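In Praise of the Full Worktop

By Saqib Sial

I have just come back from looking round a show home on the edge of Trinudstead, and I need to talk about the kitchen. It was beautiful, I'll give them that. Pale stone from wall to wall, a tap like a swan, and on the worktop nothing at all. I asked the young man where the toaster lived and he opened a tall cupboard, slid out a shelf and showed me a dark little hole with a socket at the back. You fetch it out, he said, and you put it away again when you've finished. He seemed very proud of it.

Well, I eat toast every day of my life, sometimes twice! I am not going to go and visit my toaster in a cupboard.

I think the bare worktop is one of the great mistakes of the modern kitchen, and I say so as someone who loves kitchens more than any other room in a house. I grew up in one in Drudton that was barely wide enough for two people to pass, with my mother's jars all along the back of it, and I could have told you with my eyes shut which one had the lentils and which the sugar. She never once asked where anything was. The rest of us only asked because we were lazy.

There is such pleasure in a row of containers. I don't mean a matching set (though I have nothing against those if somebody gives you one), I mean the kind of row that builds up over years, a bit of glass, a bit of wood, something yellow that came from who knows where. Each one earns its place by being used. A clear canister tells you when you're low on rice. A lid with a good round knob on it can be lifted with a floury hand. And the pot of spoons! Please, put your spoons in a pot. I spent years rummaging in a drawer for mine while the onions caught, and then I bought a brown pot for 4 pounds at the market in Purnine and stood it by the wall, and I have been a calmer cook ever since.

Then there is the board. Mine is a big one, wooden, with a groove round the edge for the juice, and it never gets put away. It lives in the middle of the worktop and everything else arranges itself round it. I measured it once against my sister's, because we were arguing, and hers is a good bit smaller, and she does less chopping than I do, and I believe these two facts are connected. If the board is out you will slice a tomato. If it's behind the baking trays you'll have a biscuit.

I know what people say about crumbs. My neighbour Mrs Baloch wipes her worktops twice a day and tells me that anything left standing on them collects grease, and she's right, it does. So once a week I pull everything forward, wipe behind it and push it back. I timed it in June, after she and I had been over the subject again, and it took 11 minutes with the radio on. I found a teaspoon and a birthday candle. I'd call that time well spent.

The other complaint is space, and here I have more sympathy, particularly for anyone in a flat. If you've only got 80 centimetres of worktop then a toaster and a toaster oven side by side is asking a lot of it, and you may have to choose. But choose by what you use! Our local paper's property pages recently told readers to clear "everything but a single lemon tree". I don't know anybody who has made breakfast out of a lemon tree. The article also recommended a cabinet for hiding the kettle, at 217 pounds, and I read that part aloud to the whole family.

What I love most is going into someone else's kitchen and seeing it all there. The cereal box leaning on the wall where it was left, the bread on its way to being toast, the kettle close by. You know at once that people eat there. You can offer to make the tea without opening six doors to find the cups, and you feel, after about a minute, that you could be useful.

I do put some things away. The blender is in a cupboard, and so is the waffle iron, which comes out for birthdays. The mixer moves about depending on the season and how many cakes we've promised people. But the toaster stays where it is, next to the socket, and so do the jars, and if we ever do move to Trinudstead the first thing I'll carry in is the chopping board.

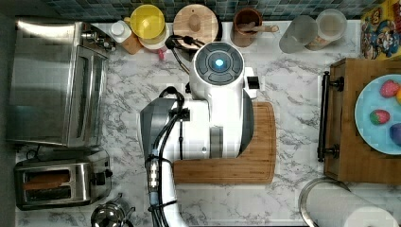 Board in the middle, jars along the tiles, toast in the toaster.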